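29 April 2026

Got to the lab at Troltham a little after four. Consuelo Carrasco was already there with the laptop open and the arm powered up. We had the table to ourselves until six, when the first-years come in for their soldering hour.

The task is the same one we have had since March. Two drink bottles, two bins, and the arm has to put each bottle in the bin it belongs to. Yellow-green bin for the green label, gray bin for the yellow label. I still think the colors would be easier to remember the other way around, but it was written into the project plan and Bergþóra Hjaltadóttir signed the plan, so we leave it alone.

We went through the last batch of recordings first. We have 281 now. I threw out 11 where the arm bumped the rim of a bin and kept going, and Consuelo argued for keeping two of those. We kept one. After that I did the setup for the evening runs, with the bins at the back by the wall and the bottles one behind the other, yellow in front. This is the arrangement that gives us trouble. When the green one is in front the program does fine. 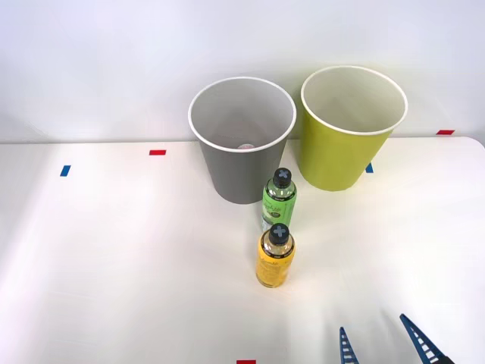
Bergþóra thinks we should stop fussing over the order of the bottles and start the two of them farther apart, get a clean result, and move them closer a little at a time. She said it twice, once to me and once to Consuelo, and she added that a report with a modest task that works will get a better grade than a hard one that half works. Consuelo said she would think about it. I wrote it down.

We ran 18 trials before six. In most of them the gripper went for the front bottle and closed a little early, so it pushed the bottle back into the other one. Four times it got the yellow bottle up and over the gray bin and let go properly. Once it let go too high and the bottle hit the rim and rolled off the table. Consuelo caught it.

I changed the closing delay for the last few runs. It may have helped, but I changed the speed at the same time, which was stupid. Tomorrow I will put the speed back and only touch the delay.

Things to do before the demo: redo the tape mark I scraped up with my sleeve, ask at the office whether the Gruber power supply can stay with us over the weekend, write the methods section. Consuelo has the introduction. The page limit is 12 with figures and we are already on nine.

Caught the 55 bus home. Ate leftover rice. Left my charger plugged in next to the laptop, so the phone is at four percent and I am writing this on paper first.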